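**Clarkura pauses the Risik household robot after gripper fault**

Stulomow, Tuesday, September 28, 2021

Clarkura has stopped all home trials of its two-armed robot Risik. During a drawer-opening test at our Lavoie site, one gripper did not release the tool it was holding when the operator gave the stop command. The arm continued to push for 3 seconds. No person was hurt. One drawer front was damaged.

The fault is in the software which passes the stop command from the arm to the gripper. It was present in 26 robots, and all of them are now switched off. Customers do not need to send anything back.

"We should have found this before the trials, and we are sorry," said Carla Mansour, head of safety.

Until the correction is ready, the work continues in simulation only, in a furnished children's bedroom with a dresser and a bunk bed.
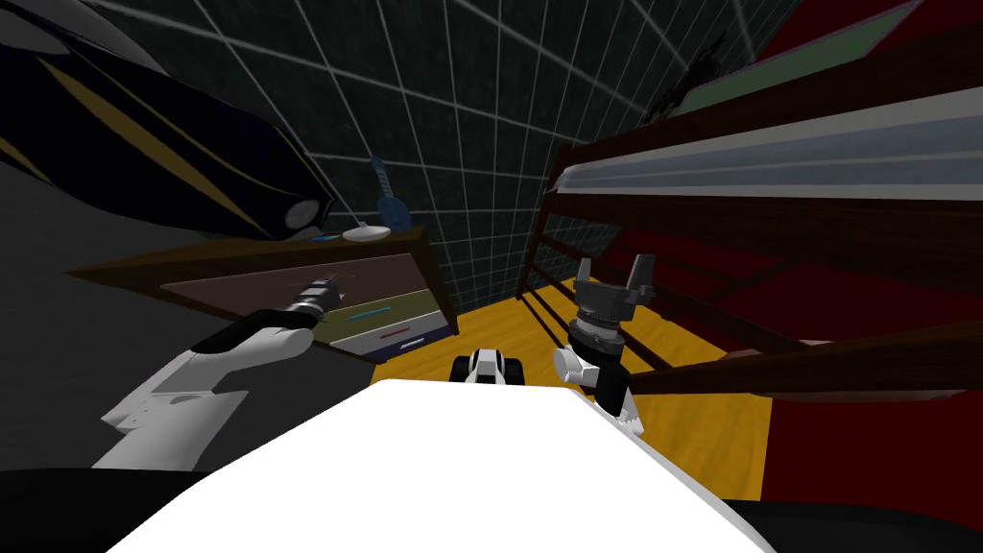

The team of Tien-fu Yang will repeat the stop command 2000 times in this way, with different tools and drawers. After that come tests on real furniture. Home trials will start again in January at the earliest.

Press contact: Nizar Darwish, Clarkura, Stulomow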